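6.2 Stick tubes with a printed barcode

Applies to: desk tidy sets Haverford and Stosholm
Section revised: Jan 27, 2020

Stick tubes (lip balm, glue and similar) are kept in the narrow tray, one tube to a slot. The slots are 114 mm long. Longer tubes go in the rear compartment.

1. Clear the tabletop and wipe it with a dry cloth.

2. Check that the cap is pushed fully home. There should be no gap at the seam between cap and body.

3. Lay the tube on its side, barcode facing up. Do not stand it on end while the tray is open.

4. Read the barcode with the hand scanner. If the code will not read, type in the digits printed beside it.

5. Write the item on the tray card. Where two tubes have the same body colour, enter the colour of the other section as well.

6. Place the tube in the slot with the flat end towards the rear wall, then close the tray until it clicks.

Note: The tray card has space for 5 entries. Spare cards are listed under part number 169.

Note: Do not cover the barcode with a label. Labels go on the plain part of the body.

Caution: Keep filled trays away from radiators and direct sun. Soft contents may leak into the slot and are difficult to remove.

Caution: Do not force a tube that is too wide for the slot. The dividers may crack and cannot be replaced singly. 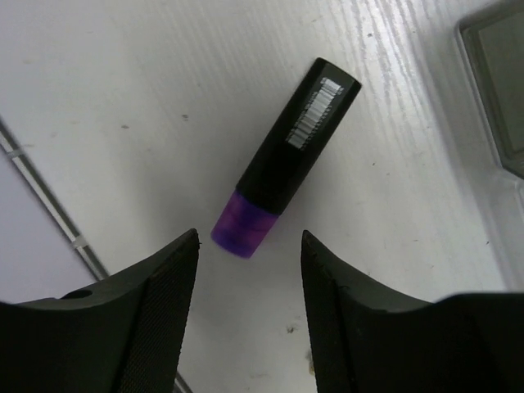 Can a tube be stored without its cap?

Only if it is empty. A tube with anything left in it will dry out or mark the slot, so fit a cap before putting it away.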